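Tellisville shop gives its box-folding cell a Monday off

TELLISVILLE – The two-armed carton cell at Welance has gone 227 shifts without anyone writing a complaint about it on the whiteboard, a record no human in the building has come close to. On Monday it got its reward, which was to be taken out of service before breakfast and looked after.

Welance packs replacement parts for garden equipment in a former feed store off the county road. The cell arrived two years ago from Hagedorn, the integrator across the river, and came with a binder. The binder calls for a full check every 80 running days. The shop has been known to read that number generously, but May is slow and the excuses had run out.

The work starts on a screen. Hagedorn supplies a simulated copy of the cell, and every change to the settings is tried in the copy before anyone is allowed near the real arms with a wrench. This rule dates from the first winter, when a new elbow limit was typed straight into the controller and the left arm spent an afternoon pressing politely against its own post.

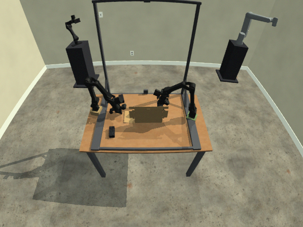

First on the list was the home position, the pose both arms go to when the shift starts and whenever they lose confidence. Over the months the left arm's had been nudged here and there by people in a hurry, and the saved file no longer matched the one in the binder. The crew put the binder's numbers back, ran the copy through its paces and then argued over whether the old version had been better. It had its defenders.

Next came the wrist cameras. The cell relies on very wide lenses, and the software that flattens their view has to be told exactly where each lens sits. If that figure is off, the gripper reaches for a flap with great conviction and closes on air. 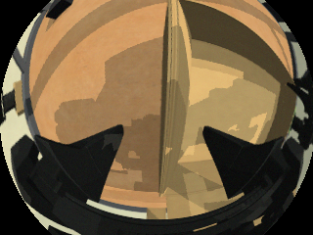

Hagedorn allows an error of 6 millimeters at the fingertips before it wants a phone call. Welance would prefer not to make the phone call, which is billed by the quarter hour, so the crew went through the lens settings twice. The second pass took longer than the first, owing to a disagreement about which wrist the software considers left.
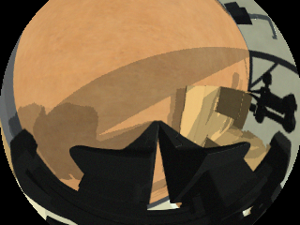
Fingers were the cheap part of the day. The real ones wear at the tips from rubbing on cardboard, and a fresh set from Dosar costs less than lunch for the crew. The old set went into a coffee can with all the other old sets, where they are being saved for a purpose yet to be announced.

Last was the handover check, in which both arms work over the same carton and are expected not to meet. Welance asks for 10 clean cycles in the copy before it will sign the sheet. 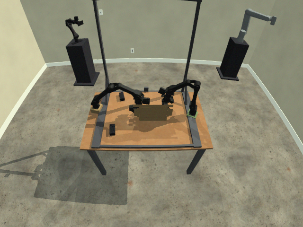 Spacing is the setting that gets the most attention, and the one most likely to be changed back by the next shift. The crew likes to stop the run partway and look at the space between the two grippers over the brown piece, and there was an open gap there, with the right arm's gripper above the right half. Whether it is enough of a gap is a matter of taste. The day shift thinks so. The night shift wants more and has left a note.

The sheet was signed shortly before 4 p.m. and the real cell is due back on cartons with the morning shift. The binder has been returned to its usual place under the microwave.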